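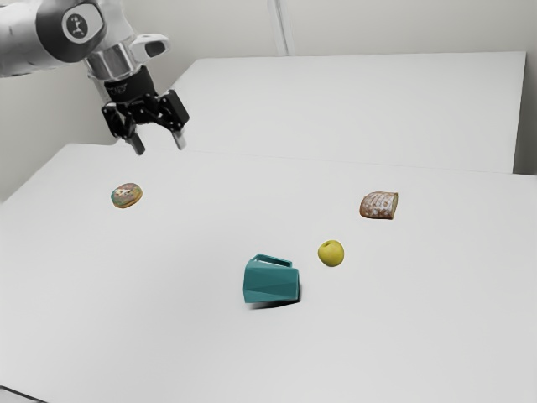

Unit 6: Weight descent and rehydration in amateur combat sport

Body mass on the day of weigh-in is a poor measure of body mass at the opening bell. Athletes in grappling and striking codes commonly arrive at camp above the class limit, reduce mass by diet over several weeks, then remove a further portion as water in the last day or two. These notes treat the second phase only. For the purposes of load calculation the striking limb is modelled as a set of body segments. Segment masses are scaled to total body mass. An athlete who regains 8 per cent between scale and bout is therefore assigned heavier segments than the weigh-in sheet would suggest, and the calculated impulse rises accordingly.

6.1 Data used in this unit

The worked problems draw on the Cliltavstead regional set, which holds 1,631 weigh-in records. Of these, 1,476 have a matching second weight taken on the evening of the bout. Records without a second weight are excluded from all regain calculations but retained for class distribution. Do not impute the missing values.

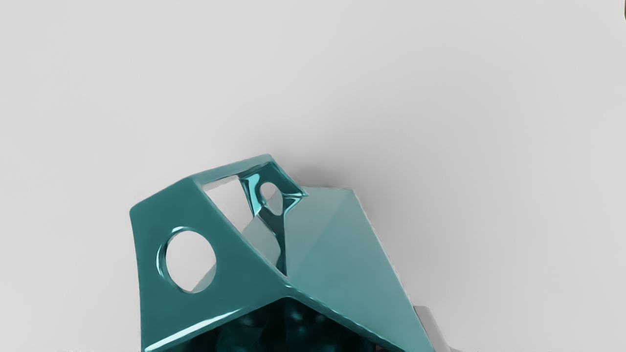
The matched records include 316 from athletes who competed more than once in the season. These are not independent observations. Treat athlete as a random effect, or keep the first bout only and state which was done.

6.2 Definitions

Descent: mass at the start of the final 24 hours minus official mass, expressed as a percentage of the former.

Regain: bout mass minus official mass, as a percentage of official mass. Note the change of denominator – marks are lost on this every year.

Differential: the difference in bout mass between the two opponents, in kilograms, red corner minus blue.

6.3 Rule formats

The Cilik format places the weigh-in on the morning of competition. The Vastach format places it the previous afternoon and caps regain at a second check. The Oh format has no second check. When comparing formats, control for the length of the recovery window before attributing any difference to the cap.

6.4 Tutorial preparation

Calculate mean regain by weight class for the matched records. Plot differential against result, with draws coded separately. Bring both to the tutorial in Week 7, along with the script used to produce them. Mass in kilograms to one decimal place throughout.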